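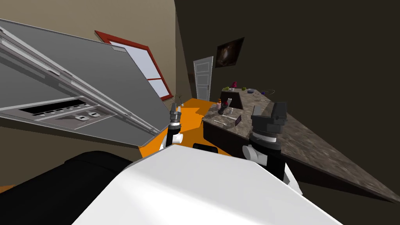 Modupe Usman asked us why a jockey has to sit on a pair of scales before a race when it is the horse that does all the running. The answer has to do with keeping things fair.

What is weighing out?

Before a race, each jockey goes to a small room near the changing area and sits on the scales. This is called weighing out. The jockey holds the saddle, because the saddle counts too. The helmet and the whip do not.

Every horse in the race has been given a weight to carry. It is written in stones and pounds, which is an old way of measuring. There are 14 pounds in a stone.

Who decides the weight?

In some races all the horses of the same age carry the same weight. In a handicap race they carry different weights. A person called a handicapper looks at how each horse has run before. A horse that has done well carries more, and a horse that has not done so well carries less.

Say a horse called Casness has to carry six pounds more than a horse called Anozie. Casness is the better horse on past form, so the extra weight gives Anozie a chance of keeping up.

What if the jockey is too light?

Thin pieces of lead are put into pockets in a cloth that goes under the saddle. It is called a weight cloth. The jockey holds it on the scales with the saddle - all of it has to add up to the right number.

What happens afterwards?

The jockeys who finish in the first few places go back to the scales. This is weighing in. If a jockey comes back much too light, the horse can lose its place. When the checks are done, you will hear "weighed in" over the loudspeakers.

Words to know

Form: how a horse has run in its past races.
Clerk of the scales: the person who checks the weights.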